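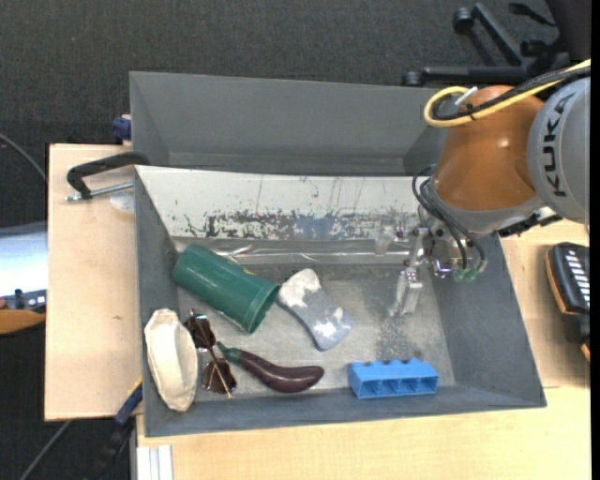 Just buy the cheapest ones, they're boxes, came the reply under my last post, when I said I was thinking of spending proper money on storage bins for the spare room and the loft. And I do see the point, I really do! A bin has one job. You put things in it and the things stay there until you want them again. But I have now lived with the Denley open bins for 14 months, and with a set of the Jalska ones for a good part of that, and I have opinions, so put the kettle on.

A bit of background first. Our house has almost no built-in cupboards. There's one under the stairs with the meter in it and one on the landing that's mostly pipe. Everything else we own has to live in something, and for years that something was cardboard. Cardboard is fine until the loft gets damp, which ours did one February, and I lost a whole box of Christmas things and a knitted blanket I was very fond of. So cardboard was out.

I got the Denleys from the big Laskowska shop on the ring road. You can order them online but I wanted to see the size in real life, having been caught before by things that looked enormous on a screen. They come in a few sizes and I went for the 60 litre, in grey. They do a dark green too, which I quite fancied, but it was out of stock and the man on the till didn't know when it would be back.

What I like

They're stiff. That sounds dull but it's the thing I notice every single time. I had some see-through tubs before these and if you picked one up full of books the whole thing bowed out and you had to sort of hug it up the ladder. The Denley holds its shape. I've carried one down from the loft full of old paint tins (never again, my back) and it didn't flex at all.

The sloping sides mean they sit inside each other when they're empty. When we had the landing painted I took everything out and the whole lot went into one neat tower in the bath — well, neat until the cat got involved.

They're also easy to clean. A squirt of washing-up liquid, a sponge, rinse with the shower head and stand them upside down on the grass. I do mine when the weather's decent, and I've stopped putting anything stronger on them because I once used a cream cleaner on one and it left a dull patch on the base that's still there now.

What I don't like

No lid! You buy the lid separately, and it costs nearly as much as the bin, and it doesn't click down, it only rests. For the spare room I don't bother. For the loft I've put old pillowcases over the top and tucked them in, which keeps the dust off and cost me nothing.

The handles are too narrow. I've got fairly small hands and I can manage, but in winter gloves you can forget it, and the edge underneath is sharp enough to leave a line across your fingers after a long carry. A bit of pipe foam would fix it. I keep meaning to do that.

And then scuffs. Plain grey hides a lot, I'll give it that, and it's why I'd still pick grey over white. Pale surfaces show everything, and you can see that in the picture at the top, where the whitish panel inside the front bin is all thin scratches and dark flaky patches. So if you're tempted by white because it looks fresh in the shop, think about what's going in it. Jumpers, fine. Garden tools, no.

The Jalska ones

I bought these second, when I ran out of room, because they were on offer and I'm only human. They're taller and narrower, and the lid comes with them, which is a big tick. It's hinged down the middle and folds back on both sides like the crates you get from a removal firm. I love that lid. I'd marry that lid.

The trouble is the base. It's got a raised pattern moulded into it, so anything small rolls into the dips and stays there, and crumbs and grit are a nightmare to get out. I kept bird seed in one for a while and ended up going round it with a toothbrush. They also don't sit inside each other when they're empty, so an empty Jalska takes up just as much room as a full one. In a small house that really matters.

I should say the company was lovely when one arrived with a split corner. I sent an email to their office in Sindutberg on a Friday evening expecting nothing, and a new one turned up the next week with no fuss and no need to send the old one back. (The split one is now full of compost and very happy.)

Labels

I get asked this a lot. I don't stick anything on the bins themselves any more. Paper labels peel off in the cold and the glue they leave behind collects fluff. I tie a luggage tag to the handle and write on it in pencil. You can get a box of 200 tags for very little and I'm still on my first box.

Would I buy them again?

Denley yes, Jalska only for things that need a lid and don't crumble. I'd give the Denley four out of five and the Jalska three, with an extra half for customer service. If Denley ever bring out a folding lid I'll be at the front of the queue, and I still want a green one for the shed if anybody spots it in stock.

Home Reviews House Garden Kitchen Older posts Contact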